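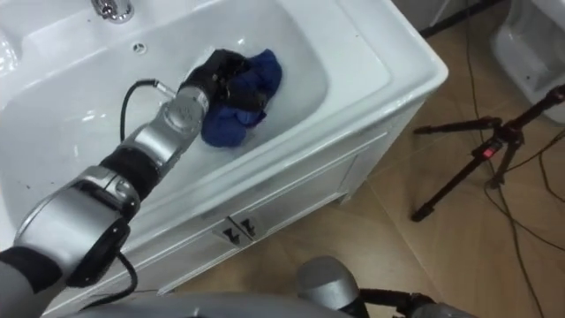 What does Holroyd clean?

Bathrooms, mostly, and the sink first. We do whole houses too, and we'll do your kitchen if you ask us nicely, but the company was started over a bathroom sink and it has never really moved on.

About us

Holroyd is a house cleaning firm with 15 people, two vans and more cloths than any sane business would own. We look after homes in Mondholm and the villages on the river side of it. Freya Bunting started the company after leaving a job in hotel housekeeping, where she had been given 3 minutes per bathroom and told to smile. She did the bathrooms in 3 minutes. She has been making up for it ever since.

The first customer was her aunt's neighbor, who had a nice white sink and a gray ring around it that she had decided was part of the design. It came off with dish soap, a soft cloth and some language. The neighbor told her sister, the sister told her book club, and by December Freya was turning people away and had stopped eating lunch.

Sheila Parsons joined that winter. She runs the schedule, trains new cleaners and answers the phone in a voice that has been described as bracing. If you've had a quote from us, you've met Sheila. If you tried to argue with the quote, you've met her properly.

How we clean a sink

People ask, so we may as well put it on the page.

We clear the rim first. Everything comes off: toothbrushes, soap dish, the three nearly empty tubes of the same toothpaste. Then a rinse with warm water to shift any grit, because grit under a cloth is sandpaper. Then a small amount of mild cleaner on a damp cloth, working from the faucet down the walls of the basin to the drain. Around the base of the faucet we slow down. That's where the crust lives, and it needs a few minutes under a cloth soaked in diluted white vinegar (on chrome and glazed ceramic only – keep vinegar away from marble, please, we have had that phone call).

The overflow hole gets its own small brush. You have probably never looked inside your overflow hole, and we'd recommend keeping it that way.

Rinse again, then dry. The drying is what most people skip. Leave the water where it is and the minerals stay behind when it goes, and you get spots by evening on a sink that was cleaned at noon. A dry cloth around the bowl, over the rim and up the faucet takes less time than complaining about it.

Last come the cabinet doors under the sink. Paneled doors collect dust and toothpaste along the moldings, and the handles pick up whatever was on the hands. Damp cloth, dry cloth, done.

A note on cloths

We wash ours hot, without fabric softener, and never use a bathroom cloth anywhere else in your house. Each cloth has one room for the day and goes in the bag when that room is finished. At the last stock check, in July 2019, we owned 1,094 of them. Sheila says there should be 1,100 and has her suspicions.

We don't leave wet cloths in your basin, and we don't borrow yours. This includes the good hand towels with the embroidery, which we understand are not for hands.

What we use

For everyday work we carry Toltell, a plain liquid cleaner that smells of almost nothing. For baths and showers there is Ternura, a cream that smells faintly of almonds and is gentle on older enamel. If you would like us to use something of your own, leave it out on the counter and we will. We don't bring bleach unless you ask for it, and we'll want to know what else has been down the drain that week.

What we don't do

Plumbing, for a start. If your sink drains slowly we'll lift out the stopper and remove what we find, with dignity, but anything past that needs somebody with a wrench. We don't regrout, we don't repair chips, and we don't rearrange the medicine cabinet or form opinions about it.

Getting a visit

Regular customers are seen weekly or every other week, by the same cleaner wherever we can manage it. One-off deep cleans are booked separately and take most of a day. Our insurance and background check papers are available on request – Sheila will send them before you have finished asking.

Call the office in the morning if you can. Afternoons are laundry, and it's hard to hear over the dryers.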